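Sampaio free spins - does the lantern bonus retrigger or not?

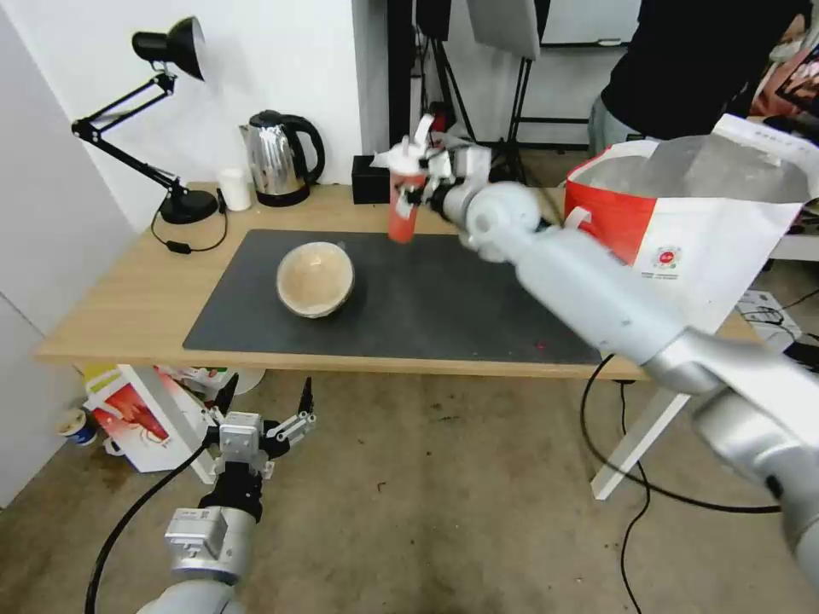 Cup held above the mat, bowl on it

reelhound57
OK so I have been playing Sampaio in demo mode most of the evening and I am completely hooked. The night market theme is lovely, the music doesn't drive me up the wall (rare!), and the stacked fish symbols look great when they fill a reel. My question is about the lantern bonus. The paytable says three lanterns give you 11 free spins, but it doesn't say a word about getting more lanterns once you're in there. Has anyone seen it retrigger?

MarblePetra
Yes! Twice. You need three lanterns again during the free spins and you get the full 11 added on. I shouted so loud the second time that the dog left the room.

tincan_lou
Are you sure that wasn't Kultska? Same studio, nearly the same bonus, and that one definitely retriggers. I've put 198 bonus rounds of Sampaio in my notebook and the lanterns have never given me extra spins.

MarblePetra
Positive. Kultska has the reindeer and the blue background, I'm not mixing those up. Mine was the Sampaio demo on my tablet.

tincan_lou
Then it's a different version. The demo was updated on 23rd March and I play the old build on my desktop. Would love to be wrong about this, because 11 spins goes by way too fast in that game.

Dirceu Portela
Hi all, long time reader, and this is the thread that got me to sign up. I love this game! The help page inside the newer build has an extra line under the lantern picture that says "additional spins may be awarded." You have to scroll past the line diagrams to get to it, and I missed it for ages. The older help page stops at the wild symbol. So I think you're both right.

reelhound57
Found it! Second to last page, tiny gray letters. Thank you Dirceu, and welcome. Now I need to see it happen.

oldnickel
I'll be the grump. I don't think the retrigger makes it a better game. The base game pays less often in the new build, at least that's how it feels to me, and I'd take the old one back in a heartbeat. Aker did the same thing when they redid it - longer bonus, duller everything else.

MarblePetra
Can't agree on Aker, I think the new one is miles better. The expanding shield is such a fun feature and the base game barely changed. Did you try it with the quick spin turned off? The animations are half the charm.

oldnickel
I did, and I fell asleep. But fair enough, we like different things. Clinel is still my favorite and that has no bonus round at all, only the 2 wilds that walk across the reels.

tincan_lou
Clinel! Now there's a game I haven't opened in ages. Those walking wilds when they meet on the middle reel... perfect. Going back to it tonight.

Also, I loaded up the new Sampaio build as promised. Nine bonuses so far and no retrigger. I'm starting a fresh page in the notebook and will post what I have at the end of April.

reelhound57
Update from me - got one!! Three lanterns on the fourth free spin, the counter jumped up by 11 and the whole market lit up. Play money only, but I was grinning like a fool. Petra, I owe you an apology for doubting you in my head.

MarblePetra
Ha! Apology accepted. Did you get the fireworks over the harbor too?

reelhound57
No fireworks! What fireworks??

Back to top | Contact the moderators | Copyright of posts remains with their authors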